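Revised House Rules for Shared Manipulation Benches

The Tekia Automation Laboratory has adopted a revised set of rules for its shared manipulation benches. The rules take effect in February and apply to every group with booked time, including visiting groups from Vundeo. They replace the bench notes that have been in use at both sites and that had drifted apart over several years. The full text is posted at each bench and in the booking system. The sections that have changed are set out below.

Scope

The rules cover all tabletop work in which a robot arm handles household or everyday objects. They do not cover the mobile platforms or the Aveck welding cell, which keep their own procedures. Where a funding agreement sets a stricter requirement, the stricter requirement applies.

Fingers and Coverings

Any covering fitted to gripper fingers must be recorded in the bench log before the first session in which it is used. The entry should state the material, the method of attachment, and the date on which it was fitted. Straps and bands are to be checked by hand at the start of each session. A covering that shifts when pressed must be refitted, and the gripper must be closed and opened slowly at least twice before work resumes.

Operators should remember that padding changes the effective width of the fingers. Groups that share a calibration file must confirm that it was made with the same covering in place. Several of the position errors reported to the laboratory office over the past year were traced to a file made with bare fingers.

Small metal parts held between padded fingers call for particular care. The closing force for such parts is to be set at the lowest value that holds the part, and the chosen value must be written in the log.

Objects on the Bench

Mixed collections of objects remain permitted and are encouraged for general handling work. A single session may include bottles, jars, packages, footwear, metal bowls, and food items. Up to 22 objects may be on the table at one time. Items in excess of that number must be kept in the storage crates under the bench and may be exchanged between runs.

Bottles and jars may be placed upright or on their sides. Any container that lies on its side must be firmly closed if it holds liquid. Glass is allowed, provided that the operator wears eye protection and that the arm is running at the reduced speed setting of 200 millimeters per second.

Shiny surfaces such as stainless steel bowls reflect the ceiling lights and may affect camera readings. The rules do not restrict their use. Groups are asked to note their presence in the session record so that others who use the data can take it into account.
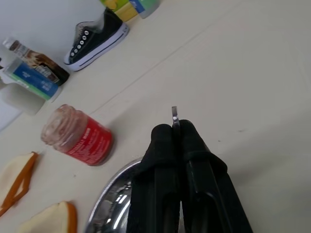 Food Items

Bread and other perishable goods may be used for one day only and must be discarded at the end of that day. They may not be returned to the storage crates. Food used on the bench is not to be eaten under any circumstances, whether or not the robot has touched it. Footwear and food may appear in the same session, but they must be stored apart, and the tabletop must be wiped down before the next booking.

Clear Space and Entry

A strip of 300 millimeters along the operator's side of the table is to be kept free of fixed equipment. Hands may enter the working area only when the arm is paused and the status light confirms it. The emergency stop must remain within reach of the person running the session. The former practice of leaving it on the side shelf is withdrawn.

Records

Session records are to be filed by the end of the working day through the Tang reporting form, which now has separate fields for finger covering, closing force, and object list. Incomplete forms will be returned to the group concerned. Repeated omissions may lead to a temporary loss of booking rights.

Groups that need an exception should write to the laboratory office before the session in question, giving the bench, the objects, and the reason. Exceptions are granted for a single booking and do not carry over. Printed copies of the revised rules are available from the office during regular hours.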